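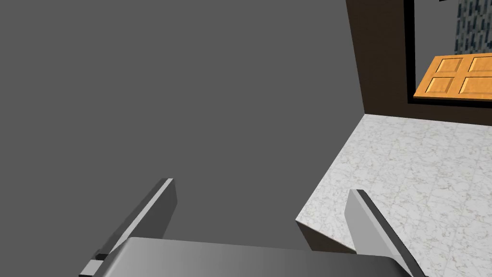
**Velmont is looking for a software engineer, robot planning and tooling (full time, Greldale or remote)**

We are a small team that writes the software between the camera and the motors. Our customers build kitchen and household robots, and they come to us when the arm must decide by itself where to go next. Most of our work happens in simulation first. We generate rooms, put the gripper in them, run the planner and read the logs.

The open position is in the group of Birgit Wegener. You will share it with Deividas Lukoševičius, who wrote the present planner and will be glad to give half of it away.

## What you will do

- Maintain the motion planner (C++), mainly the collision checks near walls, steps and cabinet fronts.
- Extend Bovell, our internal tool for making and replaying simulated rooms. It is written in Python and has 942 open and closed tickets, so there is a history to read.
- Find out why a run failed. The nightly suite has 67 rooms, and on Friday we go through the failures together, one by one.
- Write short notes for the customer engineers. They read them, and they write back.

A good part of the work is with views from the wrist camera. It sees the two fingers and whatever is in front of them, and sometimes this is very little: one wall, another wall, the floor. The localization module must still say where the gripper is, or say clearly that it does not know. At the moment it is too sure of itself in plain corners, and we would like the new colleague to take this as the first task.

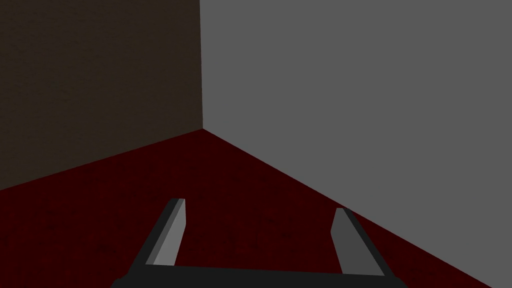
Carola Nolte: I would add for the applicants that the plain corners are harder than the rooms full of furniture. With few features the pose estimate can slide along a wall and the confidence value stays high. Please don't apply only if you have solved this before. I had not when I started, and I spent my first month only on making good plots of the error.

## What we ask for

- Solid C++ or solid Python, and willingness to work in the other one.
- Some practice with a physics simulator. Which one is not important.
- You understand coordinate frames well enough to explain them on paper to a colleague.
- English for daily work. German is welcome but not necessary.

A degree is fine, but we also read applications without one. Experience with real arms is useful — the test cell in Greldale has one, and you can book it in the mornings.

## What we offer

The contract is permanent, 40 hours per week, with the possibility to reduce after the first half year. You choose your own computer. Travel to Greldale is paid for remote colleagues, and we ask for it four times per year.

## How to apply

Send a CV and one piece of code you are ready to talk about to Ingeborg Reinholz, with the subject line "Planning". A cover letter is not needed. The first talk takes 40 minutes by video; the second one is a half day with the team, where we look at a failed run together. We pay for this half day.

Applications are open until the end of October. Everyone gets an answer, also when it is a no.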